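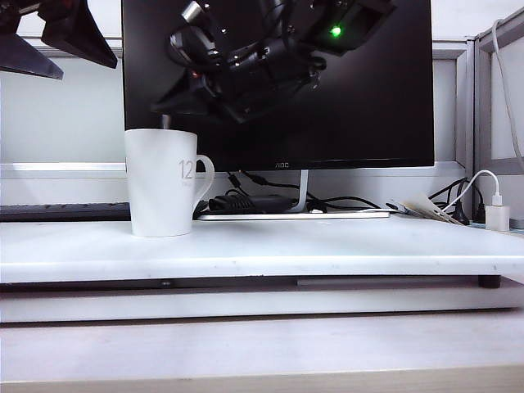
The tea swap is back, and it's bigger

Home | News | What's On | Back Issues | Contact

September 2018 – 4 min read

Well, we did it again! The second Setmont tea swap filled the upstairs room at the library, and by the time the urn had boiled for the third round there were people sitting on the windowsills. If you missed the first one in April, the idea is very simple. You bring a tea you like, enough for a pot or two, and you go home with small bags of whatever other people brought. You don't need to know a thing about tea. I certainly didn't when I started.

Merike Luik opened the afternoon with a talk on herbs you can dry at home, and I could have listened for another hour. She grows most of hers along a side fence that gets sun until lunch and shade after that, and she swears by picking lemon balm before it flowers, on a dry morning, once the dew has gone. Her way is to tie it in thin bunches (thinner than you think, a fat bunch goes mouldy in the middle) and hang it in a dark cupboard with the door left open a crack. Mint gets the same treatment. Chamomile she spreads on an old flyscreen, flavour being mostly in the flower heads, and she turns it with her fingers every night.

Then we got to the tasting. The favourite by a mile was a smoky black tea from Plokach, the little importer out past the rail yards, who sent along 300 grams for nothing when they heard what we were up to. Thank you, Plokach! It tastes like a campfire the morning after, and half the room loved it and the other half pulled faces, with very little in between. Mr Kalniņš brought his linden blossom again, from the big tree at the corner of his street, and this year he let us in on the method: water just off the boil, lid on, a full ten minutes, and honey only after you've tried it plain.

I'd also like to put in a word for the roasted barley. I walked past it twice thinking it looked like something for the chooks, and then somebody handed me a cup. Nutty, a bit like toast, no caffeine at all, and lovely cold with a slice of lemon. I've made it every night since. You toast the dry grains in a heavy pan, stirring the whole time, until they're the colour of dark honey, then simmer a small handful in a litre of water for fifteen minutes and strain.

The gold coin bowl came to $454, and every cent goes towards new kettles for the Drimusau Street hall, where the old ones have been tripping the power since summer. We need $700 for the pair we're after, so there's still a bit to go. If you'd like to chip in, there's a jar on the front desk at the library.

A few odds and ends. Three tins were left behind, one of them with a very good Darjeeling in it, so please come and claim yours before I drink it. Merike has offered cuttings of her lemon balm to anyone who brings their own pot – leave your name at the desk and she'll ring when they've taken root. And for the next swap we're hoping to have a table just for iced teas, so if you've got a recipe you're proud of, write it out and drop it in.

Share this item (4) | Comments (0)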